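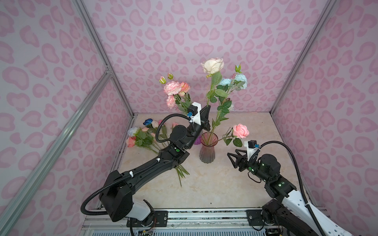

El taller de robótica de Walside cerró el curso en mayo con un ejercicio de floristería, propuesto por Solange Bastos. Sigo sin verle la utilidad. Las flores son artificiales, así que un pétalo aplastado no le cuesta nada a ningún equipo, y con dos brazos para un solo jarrón pasamos más rato evitando choques que colocando rosas.

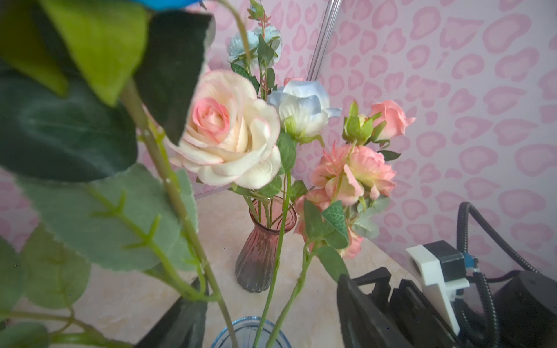

Anel Swanepoel defiende que los tallos enseñan más que los cubos. Puede ser. Yo pediría ver el ejercicio con otro jarrón antes de creérmelo.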